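Quiénes somos

El Centro de Formación Benjelloun imparte cursos de idiomas y de administración para personas adultas. Abrió sus puertas con 112 alumnos matriculados y hoy cuenta con 576, repartidos entre los turnos de mañana y tarde. 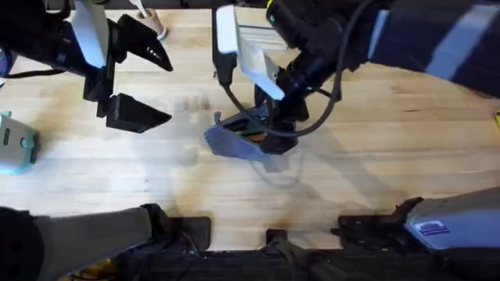 Última actualización: marzo de 2021

La biblioteca Honora, abierta a todo el alumnado, reúne 2.674 volúmenes y un fondo de revistas en francés, árabe e inglés. El préstamo es gratuito y se renueva en secretaría.

El centro mantiene un convenio de prácticas con la gestoría Plakmont, dirigido a quienes cursan el segundo nivel de administración.

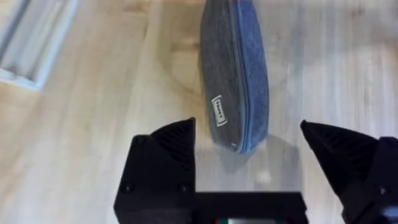 Las solicitudes de prácticas se presentan en octubre, junto con el expediente académico y una carta de motivación. La dirección académica publica la relación de admitidos en el tablón del centro.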